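Most advice on folding a throw blanket for the sofa is written by people selling baskets to put it in. The Genau guide wants 10 steps and a folding board. I tried the board. It went back.

## What you need

- One throw, any soft one
- A sofa seat, cleared
- 2 minutes, maybe 4 if the thing is huge

## The fold

1. Lay the throw flat on the seat. Skip the "snap it in the air" move unless you like lint in your coffee.
2. Bring the long sides together. Close enough is fine — the edge will be hidden anyway.
3. Fold in half again the same way, so you have a long strip.
4. Smooth it with your fingertips, starting at the fold. Pressing hard does nothing for a soft knit, whatever the Idell people claim about "setting the crease."
5. Fold the strip in thirds and turn the open ends toward the back cushion.

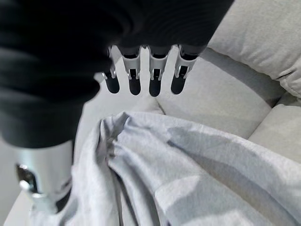
If the stack leans, the second fold is crooked. Open it back to that point and redo it. Tugging at the corners only moves the lump somewhere else.

## Rolling instead

Baudry swears by rolling. Rolled throws look good in a catalog and end up on the floor by 4 in the afternoon, at least on my sofa. If yours has deep arms, try it and see.

I'd also pass on the scented liner sheets. They smell like a hotel hallway.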